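Kulesness opens guest rooms for visitors who want to live like locals

Travellers curious about everyday life in Kulesness can now stay with a local household under a scheme that opens for bookings in July.

Drosow, the town's visitor service, has signed up 17 households for the first season. Each one offers a spare room, breakfast and a place at the family table on Friday evenings. Guests stay for at least 3 nights and are asked to take their shoes off at the door, as everyone in Kulesness does.

The scheme follows a trial in Sudthorpe last year, where 200 visitors took part. Many said the shared meals were the best part of their trip – and the early starts the hardest.

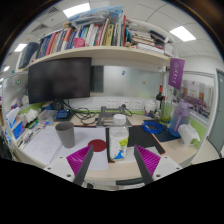
Bookings are handled by the travel firm Dumitrescu, which also matches guests with hosts by language and interests. A week's stay costs 540 euros per room, with breakfast and the Friday meal included. Children are welcome in most homes.

Households wishing to join for the autumn can apply at the Drosow office on weekday mornings.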